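MATCHDAY GROUND CHECK - Pevorby Lane, first team, home to Stendinlow
Friday, October 16, 2020 (evening before). Done by Rostislav Procházka, most of it in failing light

OK = fine. ACT = needs doing before gates. WATCH = look again at half time.

1. Turnstiles and gates
Main turnstile: OK. Bit stiff on the click, oiled.
Side gate, car park end: ACT. Bolt won't drop fully, lift the gate with your foot and it goes. Needs a proper fix, asked in March.
Emergency exit behind the away goal: OK, opened from inside, both leaves. Pallets moved away from it.

2. Covered stand
Seats: 158 checked, 8 cracked. Taped off. Please don't sit kids in row C until they're swapped, the edges are sharp.
Steps: leaves again, swept top to bottom. Will need doing again tommorow if the wind stays where it is.
Handrail, left side: ACT. Second bracket loose, moves when you lean.

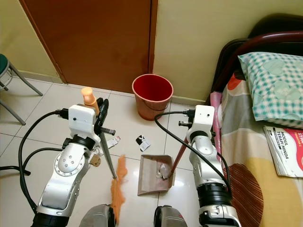 Viera Hájek: the bracket isn't loose, the concrete round it has gone. Tightening the bolt will only pull it out. I'd shut that side of the steps and send everyone up the right until Bednárik can drill a new hole.
Fair enough. Left side shut, tape and a cone top and bottom. Item stays ACT.

3. Terrace, far side
Crush barriers: pushed and pulled every one, OK.
Moss on the bottom two steps: WATCH. Scraped what I could. Slippy if it rains, put a steward there.
Perimeter fence: OK apart from one panel by the dugout, cable tied for now.

4. Pitch
Goalposts home end: OK, pins in. Net hooks all plastic now, no metal ones left.
Goalposts away end: OK, but net has a hole low right, a ball would go through. Stitched with twine.
Goalmouths: soft. Forked and sanded. Ref might moan.
Corner flags: three good, one short. Spare is in the Mostus box under the bench.
Dog mess: walked the lot, one find, gone. Walk it again at noon.
Sprinkler covers: ACT. Cover near the halfway line sits proud, you can feel it with your boot.

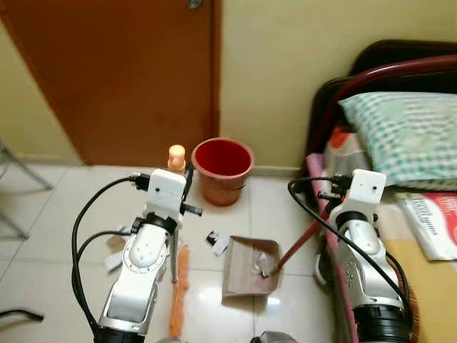 Pressed it down and packed sand under the rim but it will come up again once people are running over it. Rubber mat on top for the warm up, off again for kick off, and somebody has to be told it's their job. Put me down if no one else is about.

5. Changing rooms
Home: OK. Showers hot after almost 8 minutes, same as always.
Away: ACT. One coat peg snapped off leaving a screw sticking out at head hight. Take the screw out.
Ref's room: OK. Lock works. Heater tested and switched off.
Spacing marks on the benches: still there, a couple peeling. Windows to be left open in all three.
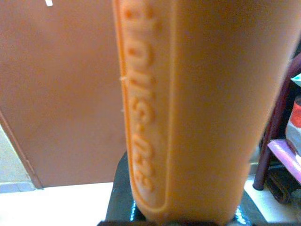 6. First aid and emergency
Defib: green light, pads in date.
Stretcher: OK, straps all there. Back behind the tunnel door, NOT in the boot room.
First aid bag: low on ice packs and wide tape. Bednárik bringing both.
Ambulance access: keep the 50 yards from gate to halfway line clear, no cars on the grass verge even if the car park is full. Had this last time.
Extinguishers: tea bar and office OK. Stand one, tag out of date, WATCH, swap with the office one if the new one isn't here.

7. Lights and PA
Floodlights: on for 37 minutes, one lamp slow on the north pylon but got there.
PA: crackly. Evacuation message can be heard at the far terrace, checked with Viera stood there.
Loudhailer: batteries flat. ACT.

Still open tonight: side gate, left handrail, sprinkler cover, peg screw, loudhailer. Keys with Viera. Gates at one.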